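The Mesh Chair Room at Kaijage
Photo gallery, August 30, 2025

In January our small office at Kaijage changed most of its seats. We had 90 old ones, many with broken foam, and we compared offers from Skuven and Bestdale before we decided. I promised the colleagues in the other building that I would show how the corner room looks now, so I put the pictures on this page together with my notes. You can click through them in any order.

1. The chair by the window

Black mesh, with a headrest and two padded arms, and a tan leather bag lying across the seat. The round table with the yellow-orange top stayed in its old place on the left, and the long white desk is on the right.
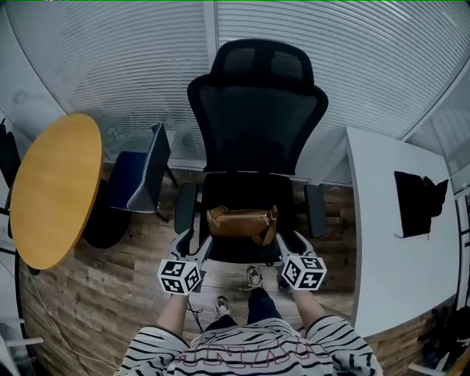
Wurkberg wrote under the first version of this page that a headrest is wasted money for people who lean forward all day, and that a good seat edge matters much more. I partly agree. When I type, my head does not touch the headrest at all. But I have long calls in the afternoon, and then I lean back and I am glad to have it.

The price was 438 for one chair, delivery included. The other model we tried was almost 900, and after two weeks of sitting on both I could not feel enough difference to ask for the higher sum. The cheaper one also takes less space when it is pushed under the desk.

2. The back and the lumbar pad

Please look at the rounded pad in the lower part of the backrest, in the shape of two lobes. It was the part I had the most doubts about. The first days it felt too strong, later I got used to it. Through the mesh you can see a little of the lines of the white blinds. 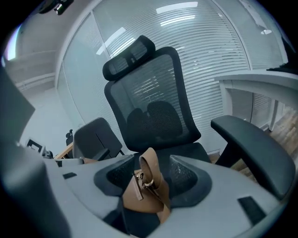 3. Notes for those who will order

Write the room number on the order form, and please do not forget the floor. Covers for the arms are sold separately under the number 112. The old chairs from your room can be left in the corridor on the morning of delivery, with a paper on them that says they can go.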